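Ticket: Repeat bed bug treatment, upstairs flat
Status: Open (reopened by tenant liaison)
Product: Millitura residual spray, Stöcker interceptor cups
Opened: September 2024

Summary
Tenant reports bites again after the second treatment. Contractor's sheet says "Cimex cleared". I don't accept that it says anything of the sort, so I've reopened the ticket and started my own log.

What was reported
Bites on forearms and one ankle, in a row. The tenant had already been told by the contractor that these were "probably mosquitoes". In January I might have believed it. The windows have been shut for weeks.

Checks done so far
1. Pulled the bed away from the wall and stripped it. Spotting on two slats and along the piping of the mattress, head end. Could be old. The contractor didn't wipe the slats down after either visit, so there is no way to tell old spotting from new. Wiped now.

2. Stöcker cups under all the bed legs. One had been put in upside down. I'm told that makes no difference. It does, the outer wall is the part they are meant to climb.

3. Kemumeck monitor behind the bedhead. The lure was past its date. Replaced. I have my doubts about the lure anyway – the leaflet promises a catch within 10 nights and gives no source for it.

4. Asked what rate the Millitura was mixed at. First answer was 500 mL to the tank. Second answer, from the same office, was 500 mL to the room. These are not the same thing and only one of them can be on the label. Waiting for the batch sheet.

5. Went through the other rooms. Kitchen and dining area are listed on the contractor's sheet as "treated, skirtings only". The tenant wants to know if anything was sprayed near where they eat, which is a fair question and one the sheet doesn't answer.
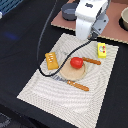
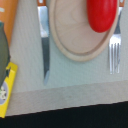 Table with the placemat cloth, and the place setting with knife, board and fork.

Logged by Kwadwo Baidoo
Tenant liaison, property maintenance

6. Told the tenant to wash anything that sits on the table and to leave the skirtings alone until we know what went on them. Washing costs nothing. Mopping the edges might take off whatever residual there is, if there is any.

7. Bedside drawers out and turned over. One cast skin in a screw hole. Bagged it. A cast skin only proves something was there once, and I've written it down as that and no more.

8. Asked about the flat next door. The contractor's view is that they "don't usually travel". I have yet to read anything that backs this up. Requested access for an inspection, no reply.

Contractor's response
Says a third spray will fix it and quotes around 13 working days. I've asked why a third would work when the first two didn't and was told the first two "take time to settle". Not approving it on that basis.

Next steps
Read the cups weekly and write down what is in them, including nothing.
Get the batch sheet for the Millitura before anyone opens another bottle.
Inspect next door, then price heat treatment for both flats together.
Tenant to keep bedding off the floor and not move to the sofa. Moving to the sofa only gives us a sofa to treat as well.

Update
First reading of the cups. One live one, outer well, leg nearest the window. It's in a jar with tape over the lid, labelled. Sent a photo to the contractor and asked whether it looked like a mosquito. The reply was that it could be a carpet beetle. Have asked for a second opinion from someone who will look at the jar.

Ticket stays open. Please don't close it off the back of the contractor's sheet again.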